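2nd August

Well, the first draft is done! I typed the last line of *The Salt Road to Pulodska* a little after midnight, sat there for a minute feeling rather grand, and then ate cold noodles standing at the sink. It isn't finished finished, of course (I can already hear chapter 5 groaning under its own weight), but there's a beginning and an end and most of the middle is in the right order.

Those of you who have been reading since the Mokari stories will remember that I promised this one would be short. I said it in June, in this very spot, and I meant it. Then the ferry captain got a sister, and the sister got a grudge, and here we are. My daily goal was 900 words and some days I made it. My best day was 2,486, nearly all of it the storm, and I'm afraid a good part of that will have to go.

The next job is reading it out loud, start to finish, which I do with the door shut so the neighbors don't worry. After that I'll send it to Cadwaladr Press, who were so kind about the last one even while turning it down. They ask for the first 100 pages and a letter, and I would honestly rather write another novel than the letter.
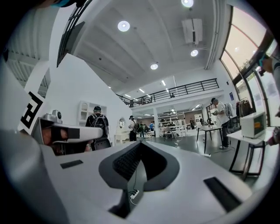
Chapter one still bothers me more than all the rest put together. It opens in the Trerance lighthouse with a long bit about the weather, and I love that bit, and I think it has to be cut down to a paragraph. I've been moving the same few sentences back and forth all week. My own floor is no help, as there's always a cable to step over, much like the thin black one running down from that little white power strip, and I do my best thinking when I pace. So I've been thinking sitting down, and the chapter shows it.

If any of you have cut an opening you loved, do tell me how you went about it. I'm keeping the old version in a drawer either way!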